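Re: [welus-users] How many demos before it's worth training?

August 9, 2022

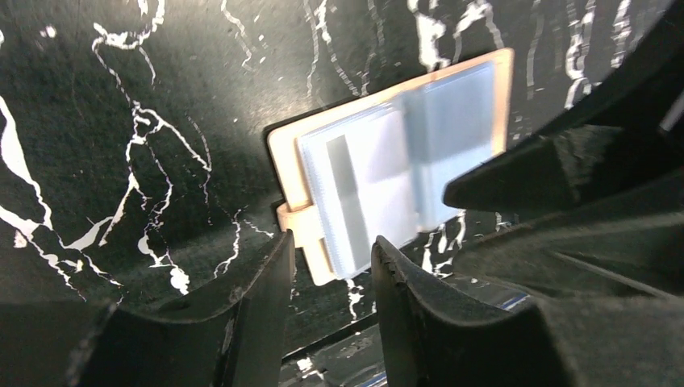
We've been collecting demos for our Welus setup since April, so I'll have a go at this one, with the warning that we're a small group and have only tried a handful of tasks properly. My short answer is that 43 good ones got us further than the big messy pile we had before that. The task we're on at the moment is picking up clear plastic sleeves, and I wish we'd started on something easier! They're sitting in a stack on a light wooden board, on black marble with white veins running all over it, and between the shine on the plastic and the shine on the stone the wrist view gives the model plenty to get distracted by. Our first policy seemed far more interested in the veins than in the sleeves.

On Aug 8 you wrote:
> We're just starting out at Amthorpe and I'm trying to plan the
> recording time. Is there a sensible minimum per task? The person
> before me left a note that says 30 but doesn't say 30 of what. Also,
> do you shift everything between takes or keep the layout fixed? And
> do you throw out the fumbled ones?

I'd guess your note means 30 demos per object layout, but that's only a guess. We tried it that way first and found it too many of the same thing. What we do now is 10 per layout, then change the layout and go again. Changing the layout for us means turning the board to a new angle and sliding it somewhere else on the surface. We also swap which arm starts closer, although I couldn't swear that one makes any difference.

Keeping it all fixed is fine for your very first day, just to see that the recording works end to end. After that I'd move things. We had a model that looked brilliant for a whole afternoon and then fell to bits when somebody nudged the board over by a hand's width.

Fumbles - depends on the fumble. If the operator misses the edge of a sleeve, backs off and gets it on the second go, we keep it, and I reckon those are some of the most useful ones we've got. If they stop to scratch their nose or chat with the arms hanging there, it goes in the bin. We mark them straight after recording, while we still remember. Leaving it to the end of the week was a mistake.

A couple of other things. Cap your sessions. Ours are 5 takes and then a different person has a turn, as everybody gets sloppy and you can see it in the gripper paths. And write down which operator did what, because we've got two people who approach from completely opposite sides and it took me ages to work out why the model kept dithering in the middle.

The Florthorpe group posted their naming scheme for episodes on here a while back and we've pinched it whole, so have a dig in the archive before you make up your own. I'd also like to hear from anyone at Tautahi on lighting. We've been fiddling with the blinds to knock down the glare on clear plastic and I'm not convinced it's helping. Has anybody tried just recording under lots of different light and letting the model sort it out?

Happy to send our operator checklist if it's useful, it's one page and a bit scruffy.

Cheers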